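My Friday Teaching a Robot to Fold Shorts

I have folded laundry for most of my life and never once had to think about my elbows. Then I spent a Friday at Koson, a small automation outfit out past the rail yard in Bolstead, and by lunch my elbows were all I could think about.

The deal was simple. They'd let me drive, and I'd write down how it felt. Driving means holding a pair of handles while two robot arms across the table copy whatever your hands do. Squeeze, and a gripper closes. Sneeze, and, well, I apologized to everybody.

My teacher was Nomvula Msimang, who has recorded 1,295 folds and can do it while discussing lunch. I asked her what the trick was. "Slow down before you touch the cloth," she said. "Everybody wants to snatch it." I snatched it. I snatched it over and over!

Kids' clothes are the hard level

I'd pictured towels. Nope! Kids' denim is what Nomvula likes to put in front of new people, and I can see why (grudgingly). The cloth is stiff in one spot and floppy in the next, and an elastic waist never wants to lie down. You pinch it, you pull it straight, you let go and it scrunches right back up at you. 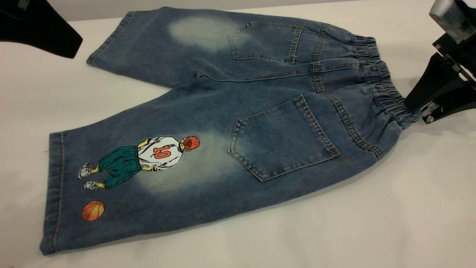
The waistband gets pinched at one end with the shorts spread flat, and a folded bundle looks like the one below.

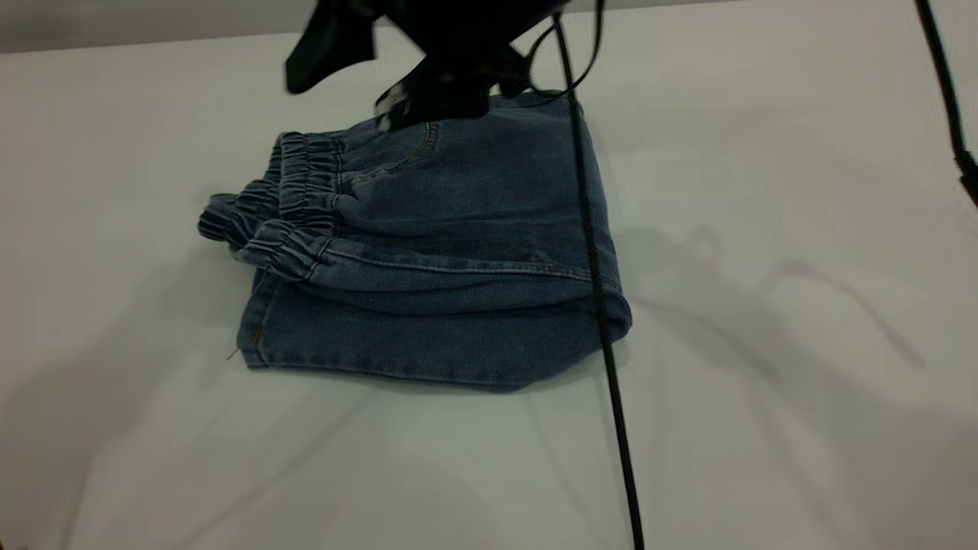

What the robot keeps

Every good fold gets saved, along with the path the hands took to get there. The software at Koson goes by Bunow, and it studies those recordings until it can try a fold with no person on the handles. The batch I was adding to had 409 folds in it when I sat down, and they wanted 556 before the next round of training.

I figured my bad ones would go straight in the trash. Some did. But Nomvula hung on to a few where I'd fumbled a corner and then gone back for it, and those made her pretty happy. A robot that has only seen perfect folds has no idea what to do when a hem slips.

By four o'clock I had stopped looking at my hands and was just watching the cloth, and my shoulders had finally come down from around my ears. I drove home on Baird Road with sore thumbs and a basket of my own laundry waiting in the hall. It's still there.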